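August, bench notebook, felt table

08:40 – In early. Tane already had the controllers charging. Plan for today is the tabletop set for Zulura, clutter version, same prompt list as last time plus the new "put X next to Y" ones. Sorcha on labels, me on teleop until lunch, then swap.

State of the count before we start: 696 episodes accepted out of 1,583 recorded. That ratio is bad and we all know why. Most of the rejects are from the first stretch, when the wrist stream and the chest stream were drifting apart and we didn't catch it. The rest is operator stuff – long pauses, fumbles where the person backs off and starts over without ending the episode.

Fix for drift is in (Tane's clock script). Clap test at start of every block now. Do not skip the clap test. I skipped it once this morning already and had to bin the block, so.

09:15 – Warm up. Right hand thumb a bit sluggish on close, lagging the other fingers. Rehomed it, better. Need to watch it on thin things.

Notes on the rig settings so I don't have to ask again:
- action rate same as last block, don't touch
- gaze prompt off
- arm speed cap at the "medium" profile, the fast one gives us jerky reaches and Sorcha rejects them all anyway
- save on pedal, not on voice. Voice save triggered when Tane said "okay" to somebody on the phone

09:50 – First block, pick and lift. Went OK. The paper cup is the annoying one. Squeeze too hard and the wall buckles, squeeze too little and it rotates in the grasp. I was closing until I saw the rim go oval and then opening a hair, which works but looks awful in the data, like a hesitation. Tane's way is better: come in lower, get the fingers around more of the cup, stop early. Switched to his.

Question for Sorcha – does a tilted cup in the hand count as a good lift? The prompt says "pick up the paper cup", nothing about upright. I'd say accept, and put tilt in the notes field. We want the model to see it. But then "place the cup" from a tilted grasp needs to be its own prompt or the placements will be all over.

10:30 – She says accept, tilt flag = yes, and she'll add the place prompt. Good.

Second block, mixed clutter. Layout rules for this one, copying from the whiteboard before it gets wiped:
- the set is certificate folder, crumpled wrapper, tea bottle on its side, snack bag, clear box, small stuff
- shuffle after every 5 episodes, not every one, we lose to much time otherwise
- at least one shuffle per block with the target tucked in close to something else
- leave the front of the table clear so the hands have somewhere to park

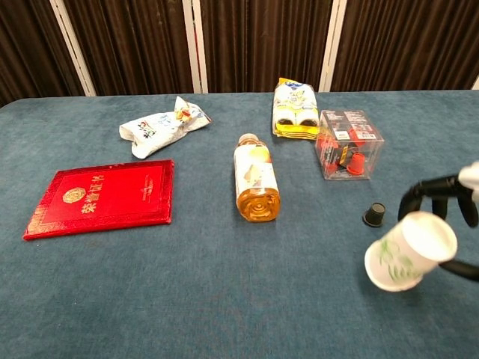

Crumpled wrapper and red folder on the left, tea bottle in the middle, in both views.
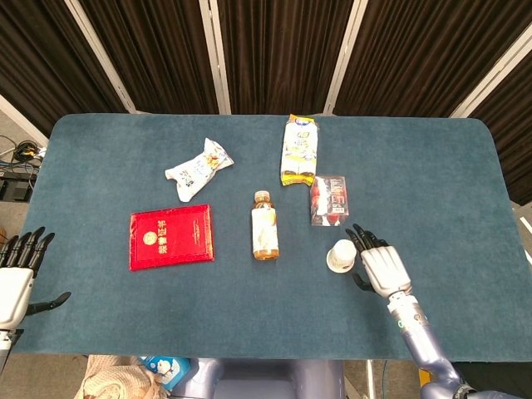
Problems so far

1. Labels for the small things. The loose capsule is getting called "capsule", "pod", "coffee thing" and in one case "cup", which is going to be a mess next to the real cup. Sorcha is fixing names: capsule = capsule, always. Paper cup = paper cup, both words. Clear box = clear box, never "capsule box", because half the people writing prompts won't look inside it. Redo the old ones with a find and replace but CHECK the ones that say "cup".

2. Red folder. Flat and shiny, no edge to get under. Pinch grasp fails nearly every time from the top. Tane slid it toward the edge of the table and took it from there, which is a nice trick, but it's a two step thing and our prompt is one step. Options: (a) drop folder as a target, keep as clutter, (b) new prompt "slide the folder to the edge and pick it up". I vote b but not today. Today it is clutter only.

3. Wrapper. Every grasp changes its shape so no two episodes start the same. Fine for us, good variety even, but don't try to reset it to a "start pose". I caught myself flattening it. Just drop it and go.

4. Bottle. It can roll on the felt if you nudge it with the thumb on the way in. Came in from above instead, palm down, no problems after that. Ask Penberg if they want the label side up or if it doesnt matter. My guess is it doesn't matter.

5. Parked hand. When one arm does the work, the other one should sit still at its side of the table. I keep drifting the left. Small moves, but the logger writes them as actions and the model will learn to fidget. Tane locks his idle arm from the menu. Do that.

12:10 – Lunch. Block two uploaded, checksum fine.

13:00 – Swap. Tane on teleop, I'm reviewing.

Reviewing is slower than I thought. The head view is the one to trust for where things are, the chest view for height, you can't tell lifted vs. touching from above. Several of mine from this morning I marked "success" and from chest height there's no gap under the object at all. Changed to partial. Sorry Sorcha, that's going to knock the count.

Vilard asked for up to 100 clean clutter episodes in this batch. Told them we'll send what passes and not pad it.

14:20 – Mészáros checkpoint loaded on the side machine for a dry run, no arms, just looking at predicted actions over this morning's recordings. It goes for the bottle whatever the prompt says. Makes sense, bottle is in the middle of the table way too often. New rule: bottle does not live in the center. Move it left, move it back, swap with the snack bag, whatever. Goes on the whiteboard with the others.

15:05 – Thumb lag is back on the right hand. Rehomed twice. Tane thinks it's the cable tension, I think it's heat. Stopped block four short and kept what was saved. Flagged in the log as "RH thumb" so it can be filtered.

Left to do:
- rename pass (Sorcha, started)
- place prompt from tilted grasp
- folder slide prompt, write it up properly
- look at right thumb before anyone records again, I mean it
- rerun the dry run after a block with the bottle moved
- more felt tape, the back corner is lifting

16:30 – Arms parked, power off at the wall, controllers back on charge. Drive is in Tane's drawer.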